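Clikholm Extending Table, Two Years In

I put off writing this for a long time, partly out of laziness and partly because I think most furniture reviews get written far too early. You unwrap the thing, you fall in love (or you find the missing screw and fall out of love), you give it your stars and you never go back. So I promised myself I'd wait, and now it has been 2 years of breakfasts, tax papers, birthday cakes and one very long jigsaw puzzle, and I feel I can talk about the Clikholm properly.

First, how we ended up with it. We had been using my aunt's old round table, a dear thing with a wobble that no amount of folded cardboard could cure. I wanted something that would seat the family when they all descended on us, but that wouldn't eat up the whole kitchen the rest of the year. I looked at a Górecki, which was beautiful, solid as a church door, and well over the 1,000 dollars I had told myself was the limit. I also looked at a Vamel, which was cheaper and had a clever fold-down side, but the legs were set so far in that I could picture exactly which of my brothers would lean on the end and send the gravy flying. The Clikholm sat between the two on price and had its legs out at the corners where I like them. Sold!

It came in two boxes, and I'd suggest having a second pair of arms around for the big one. The instructions are pictures only, and they're decent pictures, though step 5 shows the slide rails from underneath and I put one in backward before I caught on. If you're building it alone, lay a blanket down, build it upside down, and then stop and wait for help before you flip it. I did not wait, and my lower back still brings it up from time to time.

Now the extension, which is the whole point of buying a table like this. The two halves pull apart and the spare leaf lives underneath in its own little cradle, so there's no hunting through the hall closet behind the vacuum. For the first few months the rails were stiff enough that I had to brace a foot against one leg. A little rub of candle wax sorted that out, and these days I can open it by myself with the coffee still sitting on one end (I don't recommend this, but I've done it). The seam closes up nicely in winter. In a sticky September it swells a touch and you can feel the joint with your fingernail, though a tablecloth hides it and crumbs seem to find it either way.

The finish is where I have my one real complaint. It's an oiled top, and an oiled top wants looking after. The little bottle that comes with the table is enough for one coat if you're stingy. After that I switched to the Clolora oil, which cost me 19 dollars, smells faintly of oranges, and has lasted ever so much longer than I expected. I wipe it on at night after the dishes are done and buff it off before breakfast. When I keep up with it, spills bead up and a cup of tea leaves nothing behind. When I get lazy, I get rings. There's one by my usual seat that I've sanded twice and have now more or less made friends with.

The top also takes dents more easily than my aunt's table did. A dropped can of tomatoes left a proper crescent. A damp cloth and a warm iron brought most of it back up, which is a trick you can't try on the lacquered ones, so I suppose I'd still choose oil if I were choosing again.

Chairs, before somebody asks: the matching ones looked a bit narrow for a long supper, so we kept our old mismatched set. They tuck in fine with the leaf out or in. Anything with high arms will bump the apron, so measure yours before you order.

Would I buy it again? Yes, and with less dithering in the store. It's sturdy and it grows when we need it to. If you have small children and no patience for oiling, go and look at something with a tougher coat. If you don't mind a bit of fussing over your furniture every so often, I think you'd be very happy with this one.
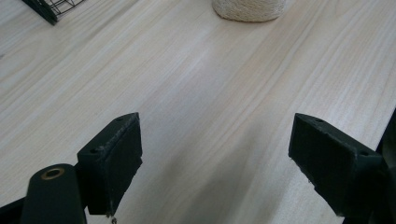 Oh, and do keep the little hex key that comes in the second box. The leg bolts work themselves loose over the first winter, and mine needed a good tightening all around before the table felt like itself again.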